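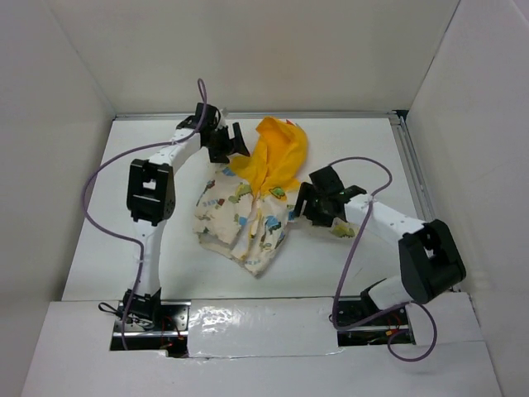

Two robot arms reach toward a bundle of fabric on a white floor panel.

Cindix light sticks to get new pairing process before arena dates

The official light stick for the idol group Cindix will receive a firmware update before the group's arena dates in April, following complaints about sticks that lost their seat assignment during the last run of concerts. The update was announced in the notices section of Lumbao, the fan app used for the group's memberships, merchandise and concert check-in.

According to the notice, the update changes how a light stick stores the seat number sent to it by the app. Under the current firmware, the number is held in temporary memory and is erased when the batteries are removed or when the power button is held down long enough to trigger a reset. A stick in that state still lights up in its default color, but it ignores commands addressed to its section of the venue. Fans in the same row can end up with sticks showing different colors during a song.

Lumbao says it received more than 2,000 support requests on the subject over the course of the last run. Most came in while a show was in progress, when the pairing function in the app had already been closed. The company did not break the requests down by venue.

With the new firmware, the seat number will be written to permanent memory and kept through a battery change. It will be replaced only when the owner pairs the stick for a different show or selects "Clear seat" in the app. The pairing window will also be extended. It will open at noon on the day of the show and stay open until the end of the opening video. Until now it has closed when the house lights went down.

Pairing will still be done over Bluetooth, one stick at a time. The steps are mostly unchanged: open the ticket in Lumbao, choose "Connect light stick," slide the switch on the handle to the Bluetooth position, and wait for the ring around the handle to stop blinking. The switch then has to be moved to concert mode. Leaving it in the Bluetooth position was the second most common cause of support requests, and the app will now show a full-screen reminder after a successful pairing. The reminder cannot be dismissed for a few seconds.

Tickets bought through Wotix need one extra step. Wotix handles general sales for the arena dates, while Lumbao handles the membership presale. A Wotix ticket has to be transferred into the Lumbao ticket wallet before its seat number can be read by the pairing screen. The transfer uses the booking code in the confirmation email. It does not cancel the original ticket, and the Wotix barcode remains the one scanned at the door.

The notice warns that a booking code covering several seats will fill the wallet with all of them at once. Each stick must then be paired with the correct seat by hand. Groups who swap seats among themselves after pairing should pair again, as the venue system addresses the seat and has no means of checking who is sitting in it.

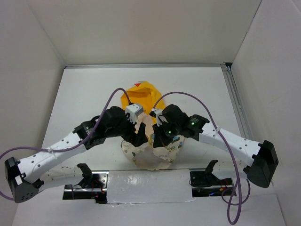
Can a light stick be updated without the Lumbao app?

The update is delivered only through Lumbao, and a phone with Bluetooth turned on is required.

The file is small, but the installation is slow because it is sent to the stick in short packets that are checked one by one. The company recommends fresh batteries that show 100 percent on the app's battery screen. Rechargeable cells may show a lower reading even when fully charged, due to their lower voltage, and the app will display a warning in that case. The warning can be skipped. If the connection drops during installation, the stick stays in update mode and the process can be restarted from the beginning.

Owners of the first version of the light stick will not receive the same update. That model has no permanent memory available for the seat number, and the notice says the limitation cannot be removed through software. Version 1 sticks can still be paired for the arena dates and will benefit from the longer pairing window, but they will need to be paired again after every battery change. Version 2 sticks can be recognized by the battery cover, which slides off instead of unscrewing.

A separate change affects the upper tiers. At the last run, holders of seats in Section 43 and the blocks next to it reported that their sticks reacted late, or missed short cues completely. Lumbao attributes this to the placement of the transmitters, which were mounted at stage height and partly blocked by the lighting rig. For the arena dates, additional transmitters will be hung from the roof and will repeat each cue. The firmware includes a filter so that a stick receiving the same cue from two transmitters will carry it out only once.

Fans watching from home will have access to a related function. Vileo, which streams the final show, has confirmed that light sticks can be synchronized with its broadcast through the phone. The viewer opens the stream on one device and Lumbao on another, and the app listens for timing signals in the audio. Headphones have to be unplugged for this to work, and the volume has to be loud enough for the phone's microphone to pick up the signal. Synchronization will be offered for the live stream only. Vileo has not said whether it will be added to the replay.

Section colors will not be used in the home mode. Every stick synchronized with the stream will follow the pattern assigned to the floor seats.

A help desk for light sticks will be set up near the merchandise booths at each arena, opening when pairing does. Staff will be able to install the update and pair sticks for ticket holders whose phones are not compatible. The desk will not replace broken sticks or supply batteries, and it will close when the show starts. Requests for repair have to be submitted through the app with proof of purchase.

The firmware will appear in Lumbao under "My devices" once it becomes available. Sticks that have already been registered will show a red dot next to the device name. Unregistered sticks need to be added to an account first, using the serial number printed inside the battery compartment.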